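**Raltulora puts its towel-folding cell on a fixed service plan, and keeps its claims small**

13 Jul 2023

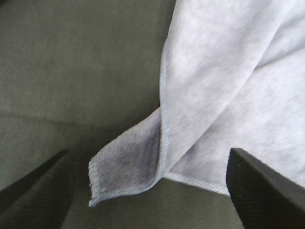
Raltulora today published the upkeep schedule for the folding cell at its Ahonen site. The company has read plenty of announcements about laundry robots that run themselves. This one doesn't, and anyone buying a cell on that promise should ask to see the repair log first.

The Ahonen log runs to 691 entries. Over 38 of them are for the gripper fingers alone: worn grip faces, fingers out of line after a bump, lint packed where it shouldn't be. Most were small jobs. They still stopped the cell.

Under the new plan, the fingers are wiped down and checked against a gauge at every shift change. Both fingers are replaced as a pair, even when only one looks worn. The wrist camera gets a clean lens and a fresh calibration after any finger swap — a step the old Groker manual left to the operator's judgment, with mixed results. The work surface is brushed and its height measured again at 3 points.

"I was told in May that the software would make up for a bent finger," said Helmi Riihimäki, who leads maintenance at Ahonen. "I'm still waiting to see it. A hem is a thin thing to grab, and if the fingers don't meet square you get a missed pick or a pulled thread."

Raltulora will also test Clamum, a monitoring add-on said to predict finger wear. The trial lasts 2 months. The company has made no commitment to buy, and the hand checks will go on during the trial. If the forecasts don't match what the gauge says, the gauge wins.

No savings figure is offered with this release. The plan costs shift time, and Raltulora doesn't yet know how much it will give back.

The schedule and the blank check sheet are available on request from the Raltulora press office.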